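Thread: Baked or fried for a bake sale?

pokexfan
Need donuts for the April bake sale and I have never fried anything in my life. Can I just bake them??

halonen_m
Fried, always. Baked ones are muffins with a hole. Keep the oil steady and do 2 minutes or so a side.

crumbqueen
Oh come on, baked is fine with enough icing! My kids pick by color anyway - pink goes first every time.

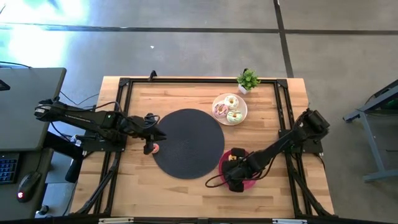 pink, green and cream or white, sprinkles on all three

halonen_m
Pretty, sure. Still want mine fried lol

pokexfan
Ok going baked, I need 30 and my kitchen is tiny. Does the icing set overnight?

crumbqueen
Mine does, just don't put a lid on!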